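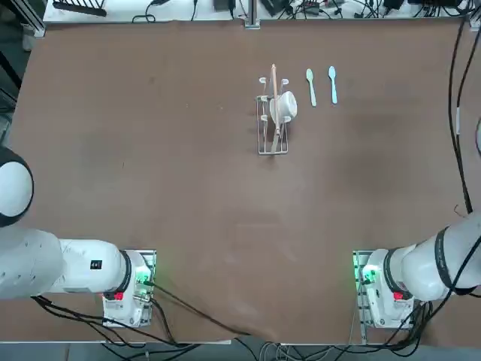

Zurkport, March – A robotics group at the Ulmont lab in Zurkport has reported that a two-armed robot learned to load and unload a small dish rack with far fewer demonstrations than the group had needed before, after the researchers changed the way they chose which demonstrations to record.

The method, which the group calls Cirnico, was trained on 608 demonstrations in which a person guided both arms through the task. The lab's previous model for the same set of tasks used more than twice as many and did worse on every object except the cup, according to a report the group posted on Monday.

The tasks are ordinary ones. The robot has to pick up a plastic spoon and put it in a wire rack, take a cup out of the rack and set it upright on the table, or move a long stick out of the way before it can reach anything else. Each arm ends in a gripper, and some tasks can be done with one arm while others need both.

"The stick is the hard one," said Tarek Alaoui, who led the work. "It lies across things. If you pull it straight out you take the cup with it, so one arm has to hold something still, and the model has to figure out which thing."

Most groups that train robots this way record a fixed number of demonstrations for each task and then train on all of them. The operator sets out the objects, does the task, resets the table and does it again. Alaoui said his group had noticed that operators fall into habits. They place the spoons in much the same spot and lay the cup on the same side, and after a morning of recording the data holds a lot of near copies.

Cirnico works in rounds. The group records 40 demonstrations, trains a small model on them, and then has that model predict the arm movements for a large number of possible table layouts produced in simulation. Five copies of the model are trained from different starting points, and the layouts on which the five disagree most are printed out as a list. The operator then sets up the real table to match the list and records the next batch. The small models are thrown away at the end and a full-size one is trained on everything.

The idea of using disagreement between models to pick data is an old one in machine learning. What the group added is a way to score the disagreement separately for each arm and for each stage of the task. In earlier tests with a single score, nearly all the requested layouts were ones where an object sat at the far limit of an arm's reach. Those layouts are difficult for the motors and teach the model little about handling objects. With the score split up, the list began to ask for layouts closer to the middle of the table, such as two spoons lying side by side with only a short gap between them, or a cup on its side in the rack with the stick resting across the same space.

For the final test the group used 24 layouts that had not appeared in training and ran each of them 7 times. The Cirnico model finished the full task in 81 percent of the runs. The older model finished 58 percent. A third model, trained on 608 demonstrations recorded in the usual way, finished 49 percent, and the report treats this as the fairest comparison because the amount of data is the same.

Results by object were uneven. The spoons improved the most. Placing a spoon in the rack went from the weakest task to the strongest, and the report puts this down to the side-by-side layouts, which operators had almost never set up on their own. Lifting the cup out of the rack barely changed. Moving the stick improved, but the robot still failed in nearly a third of those runs, usually when it closed a gripper on the stick too close to the rack and then could not turn its wrist.

The rack itself caused trouble in a way the group had not planned for. It is light, made of thin rods, and it is not fastened to the table. In early rounds it slid when an arm brushed against it, and the simulation used to choose layouts had treated it as fixed. The simulator now lets the rack move, with a friction value measured by pulling it across the tabletop with a spring scale. Demonstrations recorded before the fix were kept in the training set.

There is a cost in time. Setting the table to match a printed layout is slower than putting things down by hand, and the operators disliked it. The report gives an average of 96 seconds per demonstration, reset included, against 61 seconds for the usual method. Training the small models between rounds adds several hours, though the group runs that overnight. Alaoui said the total was still lower than for the earlier data set, but that the gap was smaller than the demonstration count alone would suggest.

"If your operators are fast and your objects are easy, I would not bother with it," he said. "For a task with two arms and clutter, I would."

Eva Þorgeirsson, a control engineer in another group at the lab, read a draft of the report and asked for the comparison to be repeated with a different operator. All of the usual-method demonstrations had been recorded by two people, and she argued that a third might have varied the layouts more. The group recorded a smaller set with a new operator and trained on that. The model did slightly better than the others trained in the usual way on the same amount of data – a difference of four percentage points – and the result is in the appendix.

The report lists several limits. Only one rack was used, and the spoons were all plastic and close to the same length. Glass and metal objects were left out. The cameras stayed in the same positions for the whole project, and a brief trial with one of them shifted by a hand's width brought the success rate down sharply. The group has not tested whether the layouts chosen for this robot would be useful for a robot with different arms.

The layout lists, the scoring code and the test results can be requested from the lab. The demonstrations will be released later, once the recordings have been checked for faulty joint readings – Alaoui said a loose connector affected part of one round, and those files have to be gone through by hand. Work on a version with bowls and a deeper rack has begun.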